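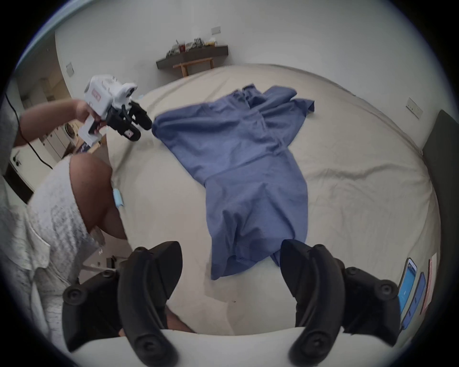

Blue shirt on the bed.

Hekville Road Race - FAQ
Updated 15/01/2022

How long is it?
Long course 100 miles, short course 63. Same start line, same finish. They split at Cloutier, just past the grain elevator. Long goes left over the ridge, short goes straight down the valley.

Is it a race or a ride?
Long course is a race. Numbered, timed, results posted. Short course has a timed climb and that's it. No podium for the short. We get asked every year.

What does it cost?
$50 either course. Goes up to $60 once January is over. No day-of entry, please don't drive out hoping.

Do I need a license?
Long course yes. One-day license is fine, buy it at sign-in. Short course no.

Can I switch courses?
Up to the night before, by email. Not on the road. If you entered the long and turn right home with the short riders at Cloutier you'll be listed as DNF. Tell a marshal so we arent out looking for you.

What are the time cuts?
One only. Brornex bridge, mile 60 on the long course. Miss it and you hand over your number and ride in the van, or ride back on your own, not in the race. The cutoff time is printed on your race packet.

Is there a neutral service car?
One behind the main field, one roaming. Wheels only. If you run something odd (through axle with a weird thread, tubulars, whatever) put a labeled spare in the wheel truck before the start. Name and number on tape. Tape that sticks.

What about the gravel?
Posuren Road, long course only. Hard packed most years, loose on the last bend. Normal road tires OK, go a bit wider if you have them.
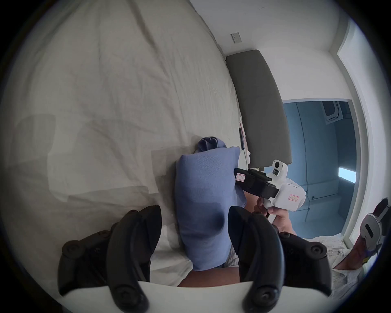 A rider from last year wrote to say that the loose bend is worse than we make it sound, that she took the inside line and had to unclip, and that the outside by the fence was fine the whole way. Fair enough. We've added a marshal there. Outside line it is.

Feed zones?
Two on the long: top of the ridge, then the school in Brornex. One on the short, at the Cloutier turn. Water, bananas, plain sandwiches. Feed from the right side only. Throw bottles inside the zone or lose your placing, the farmers along there have had enough.

What if it rains?
We race. Lightning or ice, we hold the start, and if it doesnt clear we run everybody on the short course.

Refunds?
No. You can transfer to another rider till number pickup closes. Both of you have to email.

E-bikes?
Short course, yes, start at the back. Not timed on the climb.

Where do I park?
Field behind the Hekville firehouse. Not the church lot, not the pharmacy.

When are results up?
Same evening, usually. Protests to the chief judge at the finish tent before the awards start.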